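Plustdale Community Cinema
Auditorium and Projection Booth Safety Checklist, with Inspector's Comments
Inspection period: August, ahead of the autumn film series
Inspected by: Ilgın Karabulut, House Safety Officer
Ratings used: Satisfactory / Attention Needed / Not Satisfactory

1. Exits and Aisles

1.1 All exit doors open fully from the inside without a key.
Rating: Satisfactory
Comment: Doors on both sides of the auditorium were opened and closed with the house lights off. The left door is heavier than the right but opens within the allowed force.

1.2 Exit signs are lit and can be seen from every row.
Rating: Attention Needed
Comment: The sign beside the screen is partly hidden from the last row when the side curtain is drawn for widescreen titles. The curtain stop should be moved inward before the first screening.

1.3 Aisle lights work along their full length.
Rating: Satisfactory
Comment: The strip replaced after last year's inspection is holding well.

1.4 Aisles are clear of bags, stands and loose cable.
Rating: Attention Needed
Comment: A cable for the discussion microphone crosses the center aisle. It must be run overhead or placed under a fixed cover. Tape alone will not be accepted at the next visit.

2. Seating

2.1 Seats are firmly fixed to the floor.
Rating: Not Satisfactory
Comment: 2 seats in row G move when leaned on. Both have been tagged and are not to be sold until the floor bolts are replaced.

2.2 Wheelchair spaces are marked and kept free.
Rating: Satisfactory
Comment: Floor markings are clear. Ushers are reminded that these spaces may not be used to store the poster stands between shows.

2.3 Upholstery is free of tears and exposed foam.
Rating: Satisfactory
Comment: Minor wear on the armrests in the front rows. No action needed this season.

3. Projection Booth

3.1 The projector exhaust is connected and drawing air.
Rating: Satisfactory
Comment: Fan noise is higher than at the last visit, and the booth window does not fully block it. This is a comfort matter and does not affect the rating -- patrons in the back row may notice it during quiet films.

3.2 The projector lamp has not passed its replacement point.
Rating: Attention Needed
Comment: House policy is to replace the lamp at 2000 hours and to log it each 1000 hours. The first log entry is present. The booth copy of the log was not signed, and the operator must sign it before the lamp is used again.

3.3 A fire extinguisher suitable for electrical fires is within reach.
Rating: Satisfactory
Comment: The tag is current and the pin is in place. The wall bracket has been lowered as requested.

3.4 Film prints on loan are stored away from heat.
Rating: Satisfactory
Comment: The print of "Umetora" on loan from Arkidbridge Film Library is kept in its shipping case on the lower shelf. The case should remain latched between reels.

4. Sound and Light Levels

4.1 Sound levels at the loudest point of the program are within house limits.
Rating: Satisfactory
Comment: Readings were taken during the storm sequence of "Yeon," which is the loudest title in the series. Levels in the front row were close to the limit and should be checked again with a full house.

4.2 A notice is posted for films with flashing light.
Rating: Attention Needed
Comment: The notice is posted at the box office but not at the auditorium door. A second copy is required. The same wording should be used on the printed program.

4.3 Emergency lighting comes on when main power is cut.
Rating: Satisfactory
Comment: Tested with the auditorium empty of patrons. All fixtures came on without delay.
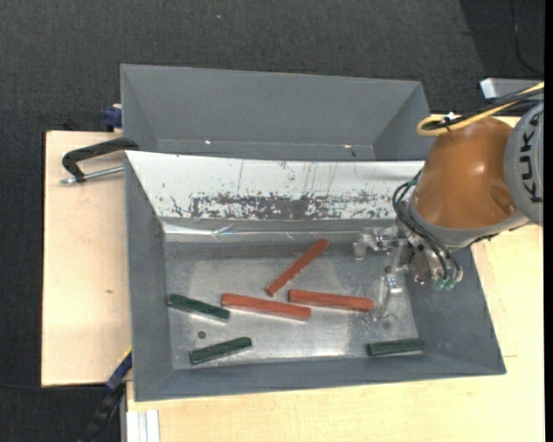

Red and green blocks in a gray bin, with a second bin behind.

5. Lobby and Concessions

5.1 The floor at the concession counter is dry and not slippery.
Rating: Satisfactory
Comment: The mat has been replaced with one that lies flat at the corners.

5.2 The popcorn machine is cleaned and switched off at closing.
Rating: Attention Needed
Comment: The closing sheet is filled in for evening shows but not for matinees. Staff must complete it after the last sale of every session.

5.3 Queue posts do not block the main doors.
Rating: Satisfactory
Comment: None.

6. Follow-Up

Item 2.1 must be corrected before the seats are returned to use. Items 1.2, 1.4, 3.2, 4.2 and 5.2 must be corrected before opening night. Corrections are to be reported in writing to the House Safety Officer, and a copy of this checklist is to be kept in the booth.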